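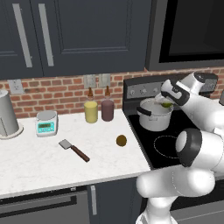
Spent the morning at the county records office trying to find out when our street got its name. Posting what I have so far in case anyone else from Seremwood is looking.

The street is Lalach Road. Everyone I grew up with said it was named for a family that ran a feed store. I can't find a feed store in any of the directories.

What I did find is a plat map, number 3616, with the road drawn in and no name on it. Just a dotted line from the creek to the old Kamosik place.

The clerk, Huguette Ross, pulled the road petitions for me. They're in 10 boxes and there is no index. I got through two of them before lunch.

Petitions are worth reading even if you don't find your road. People wrote down exactly who was blocking what with a fence. One man complained about the same gate for six years.

Box two had a letter signed Vukadinović asking the county to grade "the road by Lalach's." So there was a Lalach and he lived on it. Nothing about what he did for a living.

The road was paved in 1989. I remember that part, we had to park at the church for a week. The sign at the creek end went up with the paving and it was spelled Lallach. It stayed that way until 2000.

Sorcha Keogh asked me last time if the misspelled sign still exists. I called the road department. They don't keep old signs. If yours is the garage it ended up in, I'd like a picture of the front and back.

Parking at the records office is free for two hours in the side lot. Bring a pencil, they won't let you use a pen in the reading room. Copies are a quarter a page and the machine doesn't take bills.

Deeds are in a different building. I didn't know that and walked over there first. Tax rolls are upstairs, ask at the desk for the key.

Next trip is boxes three and four, then the tax rolls if there's time. If your family had land between the creek and the church, send me the last name and I'll watch for it.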